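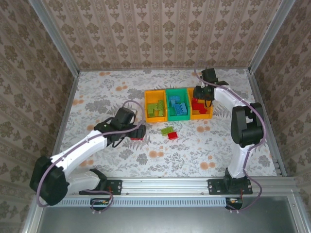 June, a bit after 9 in the evening

Bricks all day, and I loved it! I had promised myself one small job before the weather gets too hot to do anything upstairs, and the small job was the brick tub, and of course it ate the whole day and I didn't even have a proper lunch. I ate crackers standing up. There are still crumbs on the landing.

The tub came with us from Zitville and hasn't been sorted since, not once. Every time someone wanted a particular piece the whole lot got tipped out on the rug and raked through by hand, with that terrific clattering noise, and then shoveled back in with a dustpan. So there was dust in it. And a button, and half a pencil, and the little brass key to the clock we gave away (I yelped when I saw it). I rinsed everything in the bathroom sink in batches, with a colander, and spread the pieces on towels down the hallway. By ten o'clock you couldn't get to the linen closet without hopping.

And then the fun part. Color by color, into open bins! I have wanted to do this for so long. Lime green in the yellow-orange bin, light blue in the teal one, red in the orange one. I know there are people who sort by shape, and I did read a long page that argued for it very sternly, with charts, but I don't think I'd ever keep it up. With color you don't have to think. Your hand knows where to go before you do. You pick up a red one and you're already leaning to the right.

I did wonder about putting the red ones in the red-ish bin and the green ones in the green-ish bin, so everything matched. The blue in the teal is close enough to please me, and the red in the orange looks like a bowl of something good to eat. But the lime green against that warm yellow is the best of the lot, it really glows. I kept going back to look at it. If I had put the green in the teal bin it would just have been a lot of green.

The cloth was a good idea too. I'm so pleased with that cloth. It's the pale one with the gray ferns and leaves and the orange blossoms dotted about, and I nearly cut it up for napkins last winter. Bricks don't skid on it the way they do on a bare tabletop, and they don't make that racket either. A bright brick shows up well against the gray leaves. The red ones I have to look at twice if they land near a blossom, which made me laugh the first time.

I had the wallpaper up before I had any idea what would go in front of it. Beige damask with brown medallions, row after row, very grand, like the dining room of a hotel where my grandmother might have worn gloves. It was the end of a line at Siriwan and they let me have the last of it cheap. Three panels, back and both sides, and I was so careful about the rows. I love it more than I can explain. Toy bricks in three loud colors in front of wallpaper like that! It ought to look silly, and maybe it does, but every time I sit down there I feel as if I'm doing something important.

I counted the light blue, for once in my life, and only because the instruction booklet for the Markberg bridge says you need 84 of them for the water and I wanted to know if I could build it. I have 197! Two whole bridges, with pieces left over for a pond. Those are all rinsed and drying; only several are in the bin so far and the rest are on the towels, and I'll move them over tomorrow when I'm sure there's no water sitting in the studs. The booklet says to use gray for the piers. I have hardly any gray. I think I'll do the piers in red and let people say what they like.

Things I want to remember for next time, if there is a next time:

Warm water, one drop of dish soap, no more than that. I used a big squirt for the first batch and was rinsing foam for half an hour.

Don't use the fluffy towels. Picked lint out of the undersides with a toothpick.

Pry the stuck ones apart before washing. I had six thin plates clamped together that I thought were one thick piece until they were in the water, and my thumbnail is still sore.

Put music on sooner.

The other thing I want to write down is how quiet my head got. I was cross this morning over that silly letter about the drains, and I meant to sit down and answer it, and I simply forgot it existed until supper. Pick up, look, drop. Pick up, look, drop. Around the middle of the afternoon I noticed I was humming. I haven't done anything that slow and that satisfying since we shelled all those beans at Ilov, the summer the porch was being painted and we had to sit out under the plum tree with the bowls on our knees.

I left a lime green one and a red one lying out on the cloth in front of the bins for a good while, side by side, just because they looked so cheerful on the ferns.

Still to do: the white and the black, which are in a pillowcase, and the wheels and windows and odd bits, which will need a fourth bin. There's a purple one at the hardware store that I've had my eye on. I'll go in the morning if my back lets me, and answer the drains letter after that. My fingertips are all pruney and my knees hurt and I can't wait to get back up there.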